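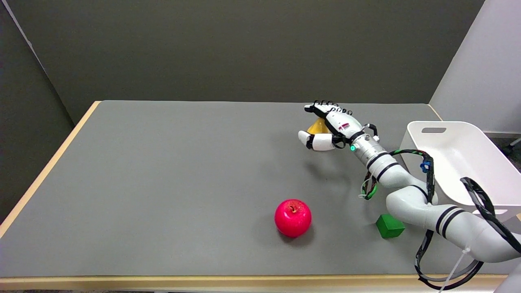

Thursday, late

What a day! I finally got to sit in on the handover meeting at Raptis, and I came home so full of it that I burned the rice and didn't care. I had expected two hours of lawyers. We got ten minutes of lawyers and then the father and both daughters went at the question of who votes the shares, right there in front of us, and it was wonderful – loud, blunt, and over by lunch.

They run 401 people now, between the plant in Skanemer and the depot at Wistolmont, and until this morning there was no written rule for what happens if the two sisters disagree. None! I asked how they had settled things so far and the older one said, "Sunday dinner." I wrote that down and underlined it.

So now there's a draft. Five seats on the board, 2 of them for outsiders, and any family member who wants a job has to work somewhere else first. The father hated that last part (he started on the loading dock at sixteen and thinks everyone should), but he gave way on it before coffee, and I could have hugged him.

I keep comparing it with Sullo, where the cousins stopped speaking and the bank ended up picking the chief executive. I spent around 10 weeks on that one and never once saw them all in a room together. Today they were all in the room!

Must remember: dividend policy is still blank, page 5. Also ask whether the in-laws can hold stock, which got skipped when the sandwiches arrived. Train to Skanemer again next week, the early one – need to find my good pen before then.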